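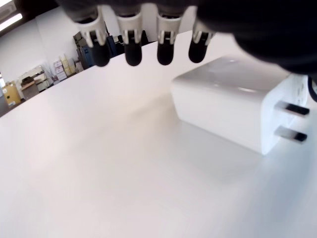
Figure 3. Wall charger on the white tabletop, lying on its side with both prongs to the right.

3.2 Small chargers as household items

The charger class was the smallest in the Westbridge inventory by volume but among the most often misplaced. Of the 1,046 items logged, 219 were chargers or adaptors, and most were recorded on tables and benches, away from any outlet. Dovhaniuk and Thongdee coded each by resting pose: on its side, prongs up, or prongs down. The unit in Figure 3 is coded as side-resting. Its 2 flat prongs are parallel to one another, and the rounded top surface is glossy, so highlights were excluded when the colour of the casing was judged.

Pose matters for storage. A side-resting charger takes up more of a shallow tray than one stored prongs down - the Fovdale trays were 38 mm deep - and prongs left exposed tend to catch on neighbouring cords.

We use cookies to improve your experience. By continuing to browse this site you agree to our cookie policy. Accept | Manage preferences
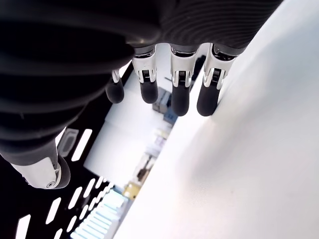
Figure 4. Four fingers in a diagonal row, with the thumb at lower left. Fingertips are black and rounded.

Agreement between the two coders was high for the side-resting pose and lower for prongs down, where the casing hides the metal parts. Disputed items were coded again on the Friday, in the same room and without reference to the first result. Items still in dispute were left out of the totals in Section 4.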